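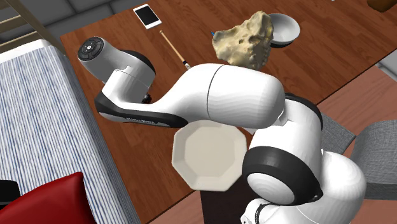 ## Small household goods left in a furnished unit at the end of a lease

**Wincombe Residents' Help Pages: Renting and Moving**

**Posted by Rankin Street Housing Co-operative**

The Co-operative manages a small number of furnished units in Wincombe. At the end of a recent tenancy, one unit was handed back with a quantity of personal goods still inside. They are ordinary items from the bathroom and kitchen: a hair dryer, a kettle, crockery, some toiletries and a box of odds and ends. The furniture belongs to the Co-operative and is not in question.

The outgoing tenant has supplied a forwarding email address but has not replied to our first two messages. A new household is due to move in during November and the unit must be cleared before then.

We would be grateful for advice on the following matters:

- whether the goods may be donated or must be held for the former tenant
- whether the cost of storage may be taken from the bond
- whether the electrical items can be passed on to a charity shop in their present condition

Our own handbook deals with abandoned furniture and vehicles but says nothing on smaller belongings. The ingoing inspection report lists the Co-operative's contents room by room, so there is no doubt as to which things are ours.

---

**Prellomer Tenancy Information Service**

The rules on goods left behind are set by the tenancy legislation of each state and territory, and they differ on important points, including how long goods must be kept and what notice is to be given. The Co-operative should consult the published guidance of its own consumer affairs or fair trading body before disposing of anything. What follows is general information only.

Perishable food and plain rubbish may usually be removed without delay. Other goods should be treated as the former tenant's property until the required period has passed. Personal documents and photographs are commonly subject to separate and stricter rules. Please go through the box of odds and ends carefully, as bank letters and identity papers are frequently found in containers of this type.

We suggest that the Co-operative proceed as follows.

1. Prepare a written list of the goods, with a short note on the condition of each, and have it signed by the person who compiled it.
2. Photograph the goods where they were found, and again once packed.
3. Send written notice to the forwarding address and to any other contact given on the original application. The notice should state where the goods are held, how they may be collected and the date after which they may be disposed of.
4. Place the goods in dry, secure storage. A locked cupboard on the premises is generally acceptable for a quantity of this size.

With regard to the bond, no deduction should be made on the Co-operative's own authority. A claim must be agreed to by the former tenant or decided by the relevant tribunal. Where the goods fit in a cupboard, it may be difficult to show that any cost was incurred.

The former tenant remains entitled to collect personal belongings during the holding period. It is unwise to make their return conditional on the payment of rent arrears or cleaning charges.

---

**Wastari Community Op Shop**

We can only respond on the subject of donations. Our shop accepts small electrical goods on weekday mornings until 11.30 am. Items must be clean and complete, with the cord and plug undamaged. We have a qualified person who inspects and tags them before sale. Many op shops do not have this arrangement and will decline anything with a plug, so it is advisable to telephone first.

We cannot accept:

- electric blankets
- heaters of any kind
- opened toiletries or cosmetics
- appliances subject to a current safety recall

Crockery is welcome if it is free of chips. Please wrap it in newspaper and do not overfill the carton. Our receiving bench is up three steps and heavy cartons are a difficulty for us.

Items that do not work should be taken to an electronic waste collection point. They should not be placed in the kerbside bin.

---

**Hallway 3, Rankin Street**

As a resident of the building I would add that the laundry cupboard is not suitable for storage. It is damp in winter and the lock has been faulty for three months. The cupboard beside the letterboxes has been used previously and the key is held at the office.

It may also be worthwhile to try the former tenant by post. Email from the Co-operative has gone to my own junk folder on more than one occasion, including the notice concerning the water shut-off.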